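From: Ayana Abdella
To: Gudura lab-automation list
Date: 1/30/19
Subject: Re: Arm budget for the PCR bench at Cudosdale

> Before we sign anything with Ernar, can someone tell me what the 1684
> on the quote covers? I read it as the gripper and the mounting kit, but
> Lumbao charged us for the kit separately last time. Also, do we need
> the second plate holder now or can it wait?

Hi all,

Good questions, and I had the same ones (I was on the phone with Ernar for most of my lunch!). The 1684 is the gripper plus the fingers, nothing else. The mounting kit is another 387 and it's on page two, in tiny type, which is why we all missed it. So yes, same trick as Lumbao, just better hidden.

I put 1000 in the sheet for installation and training. That's my own guess until they send me something in writing, so please don't quote it upstairs yet. Shipping is included if we order before the end of February. Lead time is 6 weeks either way.

On the second plate holder - I'd buy it now. If we add it later we pay for another visit, and somebody has to redo all the positions. I'd much rather cut the extended warranty, which covers the arm but leaves out the fingers, and the fingers are what we'll break.

One more thing for the wish list: can we get a price for a larger base plate at the same time? I only want it as an option line, but it's easier to ask now than in the summer.

The layout is the part I'd like you all to look at before I answer Ernar. I've been going back and forth with the simulation and my worry is elbow room, mostly on the cycler side with the cover up. The arm comes in from the left, one plate sits right by the gripper and the other is back behind the control panel, so that second one is the reach I want Ernar to confirm in writing before we pay for anything. Send me your comments and I'll put them all in one email to them.

Ayana
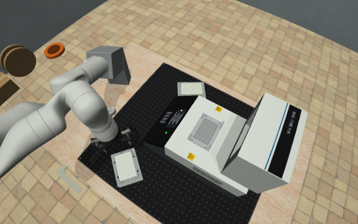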